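Glass bottle

A glass bottle is a container made of glass, usually with a narrow neck and a wider body. It is used mainly for liquids such as wine, oil, milk, water and medicine. Glass bottles are found in most homes, and many of them stay in use a long time after their first content is finished.

Form and parts

The opening of the bottle is called the mouth, and the thicker ring around it is the finish. Under the finish comes the neck, which widens into the shoulder and then into the body. The bottom is the base. Many wine bottles have a hollow in the base, known as the punt. The standard wine bottle holds 750 ml, but the local bottles of the Vesden valley hold 700 ml and have a shorter neck. They are still made at the Drurnoleo glassworks, where the catalog of September 2022 lists 106 different shapes.

Color

Glass made from ordinary sand has a light green tint, because sand contains small amounts of iron. To get clear glass, the maker chooses purer sand or adds a substance which removes the tint. Green and brown bottles protect the content from light better than clear ones. For this reason wine that must be stored for years is mostly sold in dark green glass, while clear glass is preferred where the buyer wants to see the color of the drink.

Closures

The oldest closure still in common use is the cork, cut from the bark of the cork oak. A cork for wine is pressed fully into the neck and needs a corkscrew. 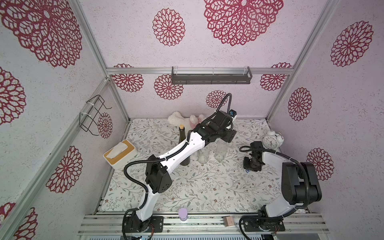 A cork which stands a little above the mouth can be pulled by hand and put back, so it is more practical for oil or vinegar. Screw caps and swing tops are also common. In the Itusness district, old households closed their bottles with a plug of waxed cloth — a habit that was kept there until the local dairy changed to metal caps.

Reuse in the home

Empty bottles are kept for syrup, for homemade vinegar, or as a vase for one or two stems. Before the bottle is filled again, it should be washed with warm water and a bottle brush, and left upside down to dry. A cloudy layer inside is often lime from hard water, and vinegar removes it in most cases.

Collections

The Naidu house museum in Vesden keeps 2,000 household bottles, shown in 3 rooms. The collection is open to visitors from May.

See also: Cork, Decanter, Carafe, Glass recycling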